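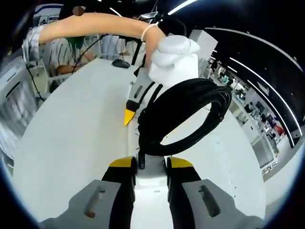
Bright workshop or lab, black cable coiled on the arm.

I've had the Prundon floor mat under my feet since February, and I love this thing. I stand at a bench most of the day, on concrete, and by noon my heels used to be done for. My old mat (the Garesar, decent enough, went flat in one winter) never really helped. With the Prundon I noticed the change in the first week!

It's 72 inches long, so I can shuffle from one end of the bench to the other without stepping off. The foam is firm, much firmer than you'd guess from the store page, and it springs right back. The beveled edges lie flat and my stool rolls over them fine.

Cleaning is easy: broom, damp rag, done. Glue drips peel off if you let them dry first.

Two gripes. It smelled like a new shower curtain for 7 days, so air it out in the garage if you can. And it only comes in charcoal, which shows every bit of sawdust.

I got mine from Urusach for 30 dollars off, and shipping was quick. I'd pay full price for a second one, and I'm already measuring the spot by the kitchen sink.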